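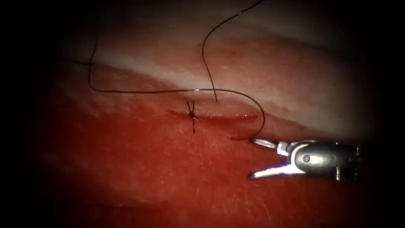
Zunine knot and stitch word list
Sadao Sugiyama, June
3 shares 20 comments

Word list. Names people use for knots, stitches and thread, sorted by trade. 400 entries, English only for now. Sewing, bookbinding, fishing, saddlery, sail repair, surgery. Started as a text file on my desktop, got out of hand.

What's in it

terms.csv - one row per name
trades.csv - short codes for the trades, plus what I mean by each one
sources.txt - where a name came from, if I wrote it down (didn't always, sorry)

Columns in terms.csv: name, other_names, trade, kind, note. Kind is knot, stitch, thread or tool. Other_names is split with semicolons. Commas broke everything in the first version.

How it was collected

Old manuals mostly, library sale ones. Then Dexter Baluyot sent over the glossary from the Lorside bookbinding class, 200 names, lots of doubles with mine. Merged by hand. Where two trades use one word for different things there are two rows, don't merge them. "Whipping" is the worst for this. "Tack" also.

Fishing rows are the weakest. Every lake has its own name for the same knot and people get cross about it. I kept the spelling I was given.

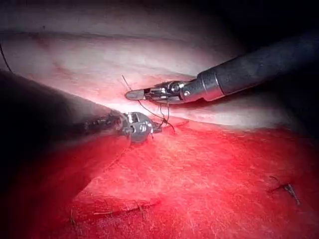

Dark suture thread between two instrument tips. Trade code SU, kind "thread".

Surgery rows: names only. "Surgeon's knot" shows up under fishing too, seperate row, note field says see also. Running stitch, mattress stitch, purse-string are all shared with sewing one way or another. Not medical advice, don't learn to close anything from a csv.

Known problems

- "blanket stitch" and "buttonhole stitch" mixed up in some of the older rows. Half fixed.
- saddlery has hardly any thread names
- a few notes are just "??" which means I meant to look it up
- capital letters all over the place in other_names
- no plurals. Search for "hitch" and not "hitches"

Using it

Opens in any spreadsheet. Pick UTF-8 or the accents go funny. If you want only one trade, filter on the code, don't go by the order of rows, I resort it all the time.

Petchrat used the sewing part for their pattern booklet index and that went fine. Hinach wanted drawings for every knot. No drawings. Can't draw.

License

Do what you like with it, keep the sources file with it when you pass it on. If you add a trade send me the rows.

To do

Basketry. Net making. Dexter says weaving but thats a whole other list and he can start it. Also go back through the "??" notes before the next upload.

Corrections go in the comments, one name per comment please, I lose track otherwise.

Share this page (3)
Comments (20)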